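Speaker notes – "Clear the Top First"
Mandbridge, Tuesday, July 28, 2026

Slide 1
Say hello, let people find a seat, and thank them for giving up part of a summer evening to hear me go on about drawer cabinets (I do love a drawer cabinet). Mention that the Flovley handout is by the door.

Slide 2
Ask who has a flat surface at home that collects things. Wait for the hands – there will be plenty. Then on to the cabinet.

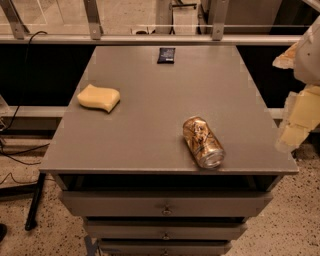 A can, a sponge and a small packet on top of the drawers.

Give them a moment to look. Every one of these has a proper home, and it's never the top. Cans go to recycling, sponges go back to the sink, and packets get read before anybody decides. Tell the story of my own hallway in February, when I spent 8 minutes hunting for keys under the mail!

Slide 3
Talk about going one thing at a time, starting at the front edge, where things get knocked off.

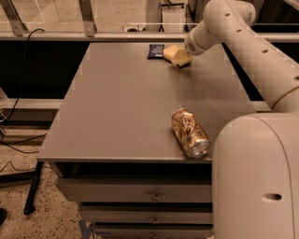
Then the question I always get, which is whether to sort the drawers first. I say no, please, leave them shut until the top is clear – you'll want somewhere to lay things out. Break for coffee after this, 3 questions at most.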